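News from the Robot Club

The Femorari group has moved to Wednesday evenings, and so far the new time works well for most members. In May we had seven people at almost every meeting, including two who joined only this spring and never worked with robots before.

Our main project is still the small objects task. The team collects demonstrations by hand, with the handheld grippers, and later Anil Chacko uses them to train the model on the club computer. At the moment we have 143 good demonstrations. Many older ones we had to delete, as the movements were too fast and the marker was lost for a moment. Please move slowly – it saves a lot of work afterwards.
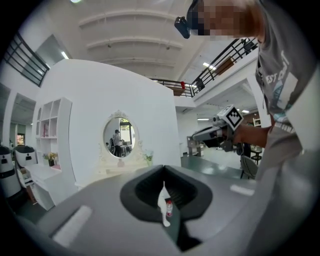 Handheld grippers in use at the club, with the marker cube mounted on top.

Jelle Dijkstra has written a short guide for new members, five pages with drawings. It explains how to hold the gripper, how to start a recording and how to name the files. Paper copies are in the folder next to the sign-up list. If some sentence is not clear, please tell Jelle and he will correct it.

The next step is a friendly meeting with the Pramanik student team. Each team will have 30 minutes to show its task, and after that there is time for questions. We still need two members who can help with carrying the equipment. Write your name on the list before the end of the month.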